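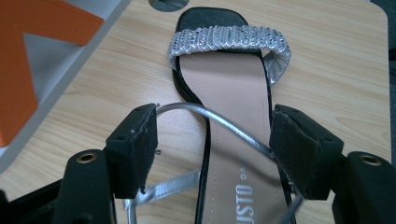 Carnadero Residents' Association Message Board
Building Services > Portable Air Conditioning
Topic: Approval of the Gorik portable unit for east-facing apartments

fitton_unit8
Posted 28th October
The Association has asked for written comments on the Gorik portable air conditioner before the February meeting. I have operated one in a bedroom for a full summer and wish to place my experience on record. The unit cools the room well. The window kit fits the sliding frames without changes. The drain pan, however, fills on humid nights, and the machine shuts off until it is emptied. I recommend approval, with a written notice to residents regarding the pan.

Carnadero_Office
Moderator
The Office thanks the member for this comment. Members are reminded that exhaust hoses must not be routed into the hallway or the laundry vent. Comments on other brands are welcome in this thread, provided that they concern portable units only.

tazi_owner
I must respectfully disagree with the recommendation. Our household compared the Gorik with the Tazi dual-hose unit over the same season. The single hose on the Gorik draws warm air in under the front door, and the living room never held its setting in the afternoon. The Tazi did. It also has a continuous drain port at a usable height. The Association should approve dual-hose units only.

fitton_unit8
The previous member refers to a living room. My comment concerned a bedroom of modest size with the door closed. The Tazi is also a good deal wider, and it would not stand beside the bed in the smaller Fitton Wing floor plan. A rule limiting residents to dual-hose units would leave those apartments without a practical choice.

northstair
Has either member measured the sound level? My concern is the shared wall. A neighboring unit (I do not know the brand) can be heard cycling on and off through the night.

tazi_owner
I have taken no measurement. The Tazi is louder on its high setting and I will concede that point. On low it is comparable to a box fan.

ledger_43
Members may wish to consider cost before the matter is put to a vote. My electric bill rose by over 400 dollars across the season with one portable unit in use. The quote I received for a fixed wall system was 3,892 dollars, installation included. I accept that the wall system is outside the scope of this thread, but the comparison bears on whether portable units should be encouraged at all.

fitton_unit8
The bill depends a great deal on the thermostat setting and the hours of use. Mine rose by much less. I would not support any wording that discourages portable units, as renters are not permitted to install a wall system.

northstair
I agree with the member on that point. I would still ask for quiet hours on the high fan setting.

Carnadero_Office
Moderator
The comments on hose type, drainage and quiet hours have been noted for the February agenda. Members who own a Gorik or Tazi unit are asked to submit the model number and the width of the window panel to the Office in writing. The thread will remain open.

tazi_owner
Is the panel width to be given closed or fully extended?

Carnadero_Office
Moderator
Fully extended, in inches.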